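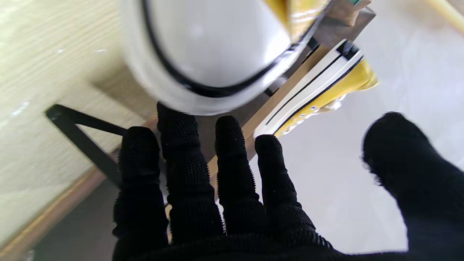 Folie 1: Handgelenkkamera, Aufgabe Schuhregal. Hand mit Noppenhandschuh, gelbe Schuhe aus Segeltuch.

Sprechnotizen zum Vortrag »Was sieht das Handgelenk? Kontaktvorhersage bei verdeckter Sicht«
Bernd Wendt, Projekt Ukness
Stand: 25. September 2020

Vorbemerkung für mich selbst: langsam sprechen. Bei Folie 1 nicht sofort reden, die Leute zuerst schauen lassen. Deutsch ist nicht meine erste Sprache, deshalb schreibe ich die schwierigen Sätze ganz aus und lese sie notfalls ab.

Folie 1 — Einstieg

Guten Tag und vielen Dank für die Einladung. Ich beginne mit einem Bild von der Kamera am Handgelenk, denn mit solchen Bildern arbeitet unsere Methode, und zwar ausschließlich. Es gibt in diesem Vortrag keine Außenkamera und keine Tiefenkarte.

Bitte achten Sie auf die weiße Schuhspitze oben. Sie ist sehr nahe an der Kamera und deshalb stark unscharf. Der zweite Schuh liegt auf der Seite an dem braunen Brett, und bei ihm erkennt man noch die beiden dünnen Linien auf der Sohle. Für das Greifen ist aber der unscharfe Schuh der wichtige. Das ist, in einem Satz, unser Problem: Wo die Hand arbeitet, ist das Bild am schlechtesten.

(Pause. Mit dem Zeiger auf den längsten Finger gehen, dessen Spitze unter dem Rand der Schuhkappe ist.)

Berührt dieser Finger den Gummi mit Kraft, oder liegt er nur an? Aus einem einzelnen Bild kann ich es Ihnen nicht sagen. Ein Mensch, der viele solche Bilder beschriftet hat, kann es auch nicht mit Sicherheit. Unser Netz muss hier trotzdem eine Antwort geben, und ich möchte heute zeigen, wie es das tut und wann es besser schweigt.

Folie 2 — Warum Schuhe

Diese Frage kommt immer, darum beantworte ich sie gleich. Ein Schuh ist für eine Roboterhand ein unangenehmer Gegenstand. Die Kappe ist aus Gummi und recht steif, das Obermaterial gibt nach und macht Falten. Wer die Kappe drückt, bekommt eine klare Rückmeldung von den Motoren. Wer das Segeltuch drückt, bekommt lange Zeit fast keine. Wir haben also an demselben Gegenstand zwei sehr verschiedene Kontaktarten, und die Hand kann während einer Bewegung von der einen auf die andere rutschen.

Dazu kommt das Regal. Bretter und Metallteile stehen im Weg, und ein Finger kann ein Brett berühren, während ein anderer den Schuh berührt. Für die reine Strommessung sieht beides ähnlich aus. Ich nenne das den falschen Kontakt, und er ist in unseren Daten der häufigste Grund für einen schlechten Griff.

Hier nicht zu lange bleiben.

Folie 3 — Was bisher gemacht wurde

In der ersten Fassung vom April hatten wir einen einfachen Schwellenwert auf dem Motorstrom. Steigt der Strom über die Schwelle, so gilt der Finger als »in Kontakt«. Das ist schnell und leicht zu erklären, und bei harten Gegenständen funktioniert es ordentlich. Bei Schuhen im Regal hat es nicht genügt, aus den Gründen von der vorigen Folie.

Der zweite Versuch war ein reines Bildverfahren. Wir haben die Finger im Bild gesucht und den Abstand zum Gegenstand geschätzt. Hier hat uns die Unschärfe besiegt. Der Abstand war gerade in den letzten Millimetern nicht mehr zu gebrauchen.

(Falls jemand nach schärferen Objektiven fragt: ja, das geht, aber der Bildwinkel wird kleiner, und dann verlieren wir den Daumen. Der Daumen ist ohnehin schon am Rand und bei Bewegung verwischt, siehe Folie 1.)

Folie 4 — Die Idee

Jetzt der Kern, bitte langsam.

Wir schätzen keinen Abstand mehr. Wir schätzen für jeden Finger, welche Fläche er als Nächstes berühren wird. Das Netz bekommt eine kurze Bildfolge und die Stellung der Gelenke. Es gibt für jeden Finger eine Verteilung über vier Klassen aus: Zielgegenstand, anderer Gegenstand, Möbel, frei. Die Verteilung bezieht sich auf einen Zeitpunkt kurz in der Zukunft.

Der Vorteil ist, dass die wichtige Information aus Bildern kommt, die noch scharf sind. Wenn die Kappe schon unscharf ist, hat das Netz sie vorher gesehen und kann sie mitführen. Wir verlangen vom letzten Bild also nur noch eine kleine Korrektur.

Den Motorstrom werfen wir nicht weg. Er sagt uns, dass etwas berührt wird. Das Netz sagt uns, was es wahrscheinlich ist. Beides zusammen wird in einem einfachen Filter verrechnet, die Formel steht im Anhang, ich zeige sie nur auf Nachfrage.

Name der Methode: im Projekt heißt sie Pakell. Der Name hat keine Bedeutung, bitte nicht danach suchen.

Folie 5 — Aufbau und Daten

Die Hand hat fünf Finger, und sie trägt bei uns immer den schwarzen Handschuh mit den kleinen Noppen. Die Noppen haben zwei Wirkungen. Sie verbessern die Reibung auf glattem Gummi, das war der Grund für den Kauf. Und sie geben dem Netz eine gleichmäßige Textur, an der es die Finger wiederfindet, auch wenn nur ein Stück sichtbar ist. Die zweite Wirkung haben wir erst bei der Auswertung bemerkt, ich sage das offen.

Einen Nachteil gibt es auch. Schwarz ist bei hellem Boden ein sehr starker Kontrast. Die Belichtungsautomatik der Kamera reagiert darauf, und helle Flächen werden leicht ausgewaschen. Wir haben die Belichtung deshalb später festgestellt.

Zu den Daten: Wir haben 60 Durchgänge aufgenommen, alle mit Fernsteuerung durch eine Person. Davon mussten wir 11 herausnehmen, wegen einer verschobenen Zeitmarke zwischen Kamera und Motoren. Es bleiben 49 für Training und Prüfung. Das ist wenig. Ich bitte Sie, alle Ergebnisse mit dieser Zahl im Kopf zu lesen.

Die Beschriftung haben zwei Personen unabhängig gemacht. Wo sie sich nicht einig waren, haben wir die Stelle nicht durch Diskussion entschieden. Wir haben sie als unsicher markiert und so auch trainiert. Darauf komme ich bei Folie 7 zurück.

Folie 6 — Ergebnis, erster Teil

Ich zeige hier nur die Kurven, keine Tabelle. Links der Schwellenwert, in der Mitte das Bildverfahren, rechts Pakell.

Der wichtigste Punkt: Die falschen Kontakte am Brett werden deutlich seltener mit Kontakten am Schuh verwechselt. Am meisten gewinnen die mittleren Finger. Beim Daumen ist der Gewinn klein, und in manchen Durchgängen gibt es gar keinen. Er ist zu oft nur als weicher dunkler Fleck im Bild. Ich habe keine Lösung dafür, nur zwei Vorschläge auf der letzten Folie.

Beim Übergang von der Kappe auf das Obermaterial sind wir besser als vorher, aber noch nicht gut. Das Netz erkennt zwar die Grenze zwischen Weiß und Gelb recht zuverlässig. Ob es dabei das Material lernt oder nur die Farbe, kann ich mit diesen Daten nicht trennen. Herr Hollmann hat im internen Kolloquium auf genau diese Schwäche hingewiesen, und er hat recht.

(Diesen Absatz auf keinen Fall auslassen, auch wenn die Zeit knapp ist.)

Folie 7 — Ergebnis, zweiter Teil: die Unsicherheit

Wenn das Netz unsicher ist, soll die Hand langsamer werden. Das klingt selbstverständlich, aber dafür muss die Unsicherheit stimmen. Wir haben verglichen: Wie oft ist das Netz unsicher an Stellen, wo auch die zwei Beschriftenden uneinig waren? Die Übereinstimmung ist gut bei langsamen Bewegungen und schlecht bei schnellen.

Meine Vermutung ist die Bewegungsunschärfe. Die Menschen konnten beim Beschriften vor- und zurückspulen, das Netz kann nur zurück. Es ist also kein ganz fairer Vergleich, und im nächsten Durchlauf bekommen die Beschriftenden ebenfalls nur die vergangenen Bilder.

Video hier starten, falls der Rechner es zulässt. Der Ton bleibt aus. Bei der Stelle, wo die Hand zögert, kurz anhalten und nichts sagen.

Folie 8 — Was nicht geklärt ist

Erstens die Farbe, schon gesagt. Wir brauchen Schuhe, bei denen Kappe und Obermaterial gleichfarbig sind. Soltano hat uns solche Paare zugesagt, sie sind noch nicht eingetroffen.

Zweitens das Regal. Holz, schwarzes Metall und ein heller Boden sind für das Netz angenehm zu unterscheiden. In einem dunklen Schrank wird es anders aussehen, und ich möchte dazu heute keine Prognose machen.

Drittens der Daumen. Entweder drehen wir die Kamera ein wenig zu ihm hin und verlieren auf der anderen Seite etwas, oder wir setzen eine zweite, sehr kleine Kamera ein. Ich selbst bin für das Drehen — eine zweite Kamera bedeutet ein zweites Kabel durch das Handgelenk, und das erste hat uns genug Arbeit gemacht.

Für die Diskussion bereithalten

Frage nach taktilen Sensoren: Unter dem Handschuh ist dafür wenig Platz, und unser Ziel war es, ohne sie auszukommen. Wer sie hat, soll sie benutzen. Die Methode kann ein solches Signal anstelle des Motorstroms aufnehmen.

Frage nach der Rechenzeit: Läuft auf dem Rechner neben dem Arm mit, nicht in der Hand. Die Verzögerung ist kürzer als der Zeitraum der Vorhersage, sonst hätte das Ganze keinen Sinn.

Frage nach dem Quelltext: Die Auswertung geben wir heraus, die Aufnahmen erst nach der Prüfung der Zeitmarken. Adresse steht auf der letzten Folie, bitte dort schreiben und nicht an meine private.

Zum Schluss wieder auf Folie 1 gehen und während der Fragen stehen lassen.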